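Flumthorpe Surface Care
Products / Countertops and Tables / Damero 40 Penetrating Sealer

Damero 40 Penetrating Sealer for Stone and Wood Surfaces

Item no. 1664-D
Sizes: quart, gallon
Finish: no sheen, no color change on most surfaces
Page updated Tuesday, July 26, 2022

Overview

Damero 40 is a water-based sealer for kitchen worktops, tables and shelves. It soaks into the surface and cures below it. It does not leave a film on top, so it cannot peel, and it will not hide scratches or old rings. Clean and repair the surface before you seal it.

The product is sold for indoor use. It replaces Damero 30, which was dropped in March. The two can be applied over each other once the first has cured. Customers who still have Damero 30 on the shelf can use it up to the date stamped on the lid.

Where it can be used

Marble, limestone, travertine and slate, honed or polished. Unglazed clay tile. Cement grout. Bare or oiled hardwood and softwood, provided the last coat of oil is at least 13 days old.

Do not use it on glazed tile, glass, laminate, solid plastic tops, varnished wood or engineered quartz. The liquid has nothing to soak into and will dry to a gray haze. If you are not sure what your surface is, put a teaspoon of water on it and wait ten minutes. A dark spot means the surface is open and can be sealed. If the water beads and wipes away clean, the surface is closed or has been sealed already.

Coverage

One quart covers 152 square feet of dense stone with one coat. One gallon covers 608 square feet. Soft stone and bare wood take up more, in some cases twice as much. Grout lines are not included in these figures.

Most marble needs two coats. Bare wood needs three on the top face and one on the underside. End grain should be coated until it stops drawing liquid.
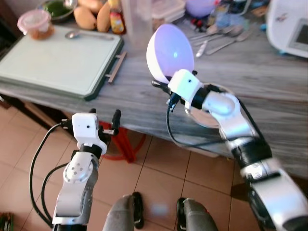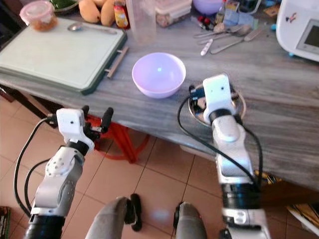
Application

1. Wash the surface with a neutral cleaner and rinse twice. Let it dry overnight.
2. Shake the container for one minute. Do not thin.
3. Pour a small amount into a tray and apply with a lint-free pad or a short-nap roller. Work in areas no larger than you can reach from one spot.
4. Leave wet for eight minutes. Add more where dull patches show.
5. Wipe off all liquid left on the surface with a clean dry cloth. Change cloths often.
6. Wait two hours between coats.
7. Keep the surface dry for 24 hours. Full cure takes five days at room temperature.

The most common fault is step 5. Sealer that dries on the surface leaves streaks. Fresh streaks can be removed by wiping with more sealer and drying at once. Streaks older than a day need Prikov Residue Remover (sold separately) and a white nylon pad.

Limits

A sealer slows down staining. It does not stop acid. Lemon juice, vinegar and wine will still etch marble and limestone, sealed or not, and the dull mark they leave is damage to the stone itself. Wipe such spills at once. Hot pans should stand on a trivet - the sealer begins to break down at high heat and the treated area will have to be done again.

Knife cuts in wood go through the treated layer. Sand the cut lightly and touch up with one coat.

Resealing

Repeat the water test once a year on the part of the top that sees the most use, normally next to the sink or the stove. Tables in light use can go three years. One coat is enough when resealing, and old sealer does not have to be stripped.

Technical data

Carrier: water
Appearance: thin, milky liquid, dries clear
Odor: slight
Application temperature: 50 to 85 °F
Storage: above freezing, lid closed. Discard if it has frozen.
Shelf life: two years unopened, nine months opened
Cleanup: warm water and soap while wet

Customer notes

"Used on a honed limestone island and the windowsills. Two coats as directed. The sills took a third. Good product, but the quart can drips at the rim when you pour." - Vusumuzi Nel

"I would ask for a larger tray in the kit. Otherwise no complaints. The oak is the same color as before." - Grażyna Wilczyńska

Reply from Flumthorpe: The quart now ships with a pour spout. The tray size has not changed.

Related items

Prikov Residue Remover, pint
Rojanasak Flat Pad, pack of four, with handle
Rojanasak Short-Nap Roller, 4 inch
Damero Neutral Cleaner, quart

Orders of six gallons or more ship on a pallet and need a signature. Opened containers cannot be returned.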